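# A slow robot in a normal room

I want to argue for something that sounds small. When people build a two-armed machine at home, or in a shared workshop, they should take it away from the bench as early as possible and put it among sofas, cables and bags. I hold this opinion strongly, and I came to it later than I should have.

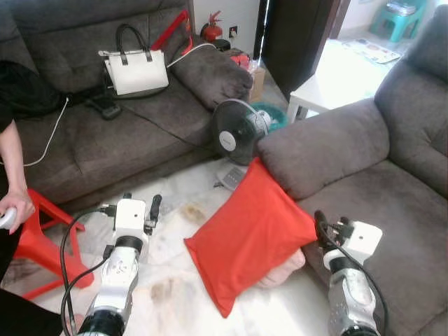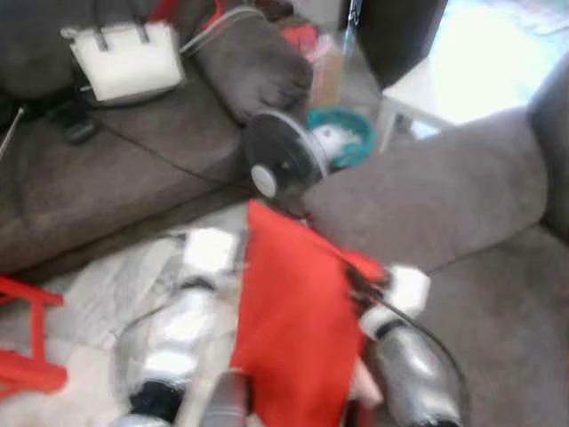
*Two arms, two sofas and something red to pick up.*

We are a small group in Hamwood, with 5 members who pay for the rent and the electricity. Our build is called Putalix. For the whole winter we worked with it on a clean bench, with foam blocks in three colours and good lamps above. It became quite skilled at foam blocks. We made short videos, and people in other workshops wrote kind words to us. I enjoyed this very much, and I think it did us some harm.

The problem with a bench is that the builder has already made all the decisions. I choose the height. I choose what is near and what is far. If a cable is in the way, I move it with my hand and I do not even notice that I did it. After some months the machine has learned my habits of tidying, and I believe that it has learned about objects.

A living area gives much less of this help. A sofa has an armrest exactly where the elbow of the machine would like to pass. The floor is lower than any bench. A fan stands in the corner between two seats, somebody's handbag is on the cushion, and a stool has its legs where the left arm must turn. Soft red fabric does not keep one shape, so the fingers cannot repeat what they did the last time. For us every one of these was a week of work, and I would not give back any of those weeks.

There are good arguments against me, and I have heard them in our kitchen many times. The first is safety. A bench has a clear border, and a home has people who walk through it with a cup of tea. I agree with this completely. Our answer is low speed, a person near the stop button, and no sessions after 20:00, when we are tired. If a group cannot accept these rules, it should stay at the bench.

The second argument is about measuring. On the bench we could do 500 attempts and compare them with the 500 from the month before. In a lived-in room the light changes and the cushions move, and the numbers become difficult to read. One member likes to say that we exchanged a science for an adventure. I understand him, but I have looked again at our bench tables, all 1000 lines, and I cannot find in them one thing which helped us with a sofa.

The third argument is money, and here I am less sure of myself. Covier, the small firm where we order our gripper parts, charges us $20 for a set of fingers. On the bench one set lasted for the season. Near furniture they get caught under things and pulled sideways, and we order more often than I like to tell the others. Perhaps a softer finger is the solution. There is a drawing of one from the Tesfamariam workshop which I want to print, but the hinge is weak and I have not solved it yet.

I also want to say a word about appearance. Builders in home workshops are often ashamed of their rooms. They clear everything before they show the machine, and then the viewer learns only that the builder owns a vacuum cleaner. I would prefer to see the charger or phone left on the seat and the stool at a strange angle. A robot that will one day help in a household must work in the household as it is at four in the afternoon.

So my request to other groups is modest. Keep the bench for the motors and the wiring. For the tasks, carry the machine to where people sit, let it be slow and clumsy there, and write down where it gets stuck. Our own list is on the door of the workshop, and visitors on Thursday evenings are welcome to read it and to add to it.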